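Cell rules, updated. Please read before your next shift

Sun 29 December

Quick one, the full version goes up on the board at Zutitz after the break. The old sheet had 37 rules and we all know how many got read. New one is shorter. What changes for the bin picking cells:

Cables first. Before any run, walk the arm through its widest reach at slow speed and watch the loops. Too much slack drags in the bin, too little pulls on the ties. Missing tie = no run. Replace it, log it, then go.

Bins get clamped. Every time, even for a short test. Check the jaw by hand, not by eye.

Tape marks stay put. If you move a bin, put it back on the marks. If the marks have to move, tell the Nolte bench first, they share teh layout.

Mixed items only from the approved list (146 entries now, Jemarstead has the master copy). Soft toys fine. Clear packaging fine but log it seperately, we want those misses counted on their own.

Hands in the bin: arm stopped, pendant with you. Not on the table. With you. We had 2 near misses since April and both were somebody reaching in to fix one item.

Oven cell keeps its own sheet for now, merging later.

Comments to the usual inbox. Short ones pls.

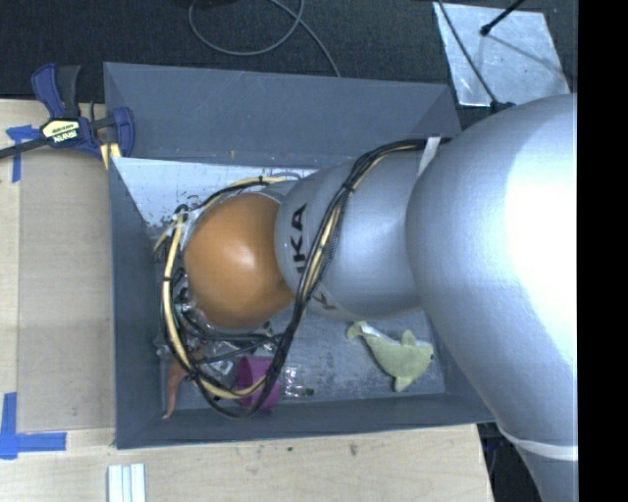 Mixed-item bin, clamp on the corner, cables tied along the arm.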